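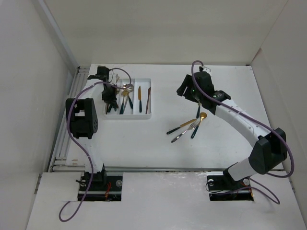
Sorting cutlery, week three

I have been teleoperating for Devamon since May, at their Trarville site, and most of what I have done in that time is put knives, forks and spoons into a tray. A few people asked what the job is like day to day, so I am writing some of it down.

The job is simple to explain. I move a pair of handheld controllers, the two arms in the booth copy me, and everything gets recorded. One clean run from start to finish is an episode. The episodes go to the training people, who use them to teach a model to do the same thing without me. I have 439 accepted episodes of the cutlery task so far. The rejected ones I have stopped keeping track of.

The tray has long compartments and the rule is one type of cutlery in each. The pieces start on the table beside it, sometimes spread out, sometimes in a pile. Spread out is easy. A pile is slow, because when two handles cross you have to decide which piece comes out first, and if you pick the wrong one you drag the other along with it. I look for the piece on top and take it by the handle. Then I bring it up until it hangs straight down before I move sideways. Carrying it flat looks faster, but the end catches on the dividers.

The set we use has dark teal handles, and some of the blades and bowls are gold. I like it. The gold shows up well against the white table. The heads in plain silver are harder for me when the lights are up full, and I sometimes lose track of which way a fork is facing.

What took me longest was learning to use both arms. For the first 2 weeks I did nearly everything with the right one and left the other parked. The reviewer sent those episodes back with a note saying the left arm should be doing something useful. Now I use it in the tray, nudging pieces over so there is space for the next one, while the right arm picks up from the table. You have to watch both at once. I still can't do that well, so what I do is look at the left, stop it, look at the right, and go on. The pauses show in the recording, but short ones are allowed.

There is no feeling in the controllers. When the fingers close on a handle I only know it from looking. Early on I squeezed too hard and pushed down too far, and the arm would stop itself and I would have to reset. Now I come down slowly for the last bit and close a moment later than I want to.

The cables took some getting used to as well. They run along the outside of each arm with some slack in them, and if I turn the wrist the same way too many times the slack gets used up. I turn it back between pieces – this is now a habit and I do it without thinking.

My best episode is 21 seconds, from an easy layout. Most take a good deal longer. I was told at the start not to go for speed, and I would tell any new person the same. A rushed run teaches rushed movements, including the small bumps you hoped would not matter.

Shifts are split up so you get off the controllers regularly. My shoulders are fine, my thumbs less so. I started with the controllers held up at chest height, and since I dropped my elbows onto the armrests it has been better.

Next month I may be moved to the Tiltness site, where they are setting up a towel folding task on the Lebrun project. I have tried it once, for an afternoon. Cloth does not stay where you put it, and I got 3 episodes accepted. I have asked to finish the cutlery set first.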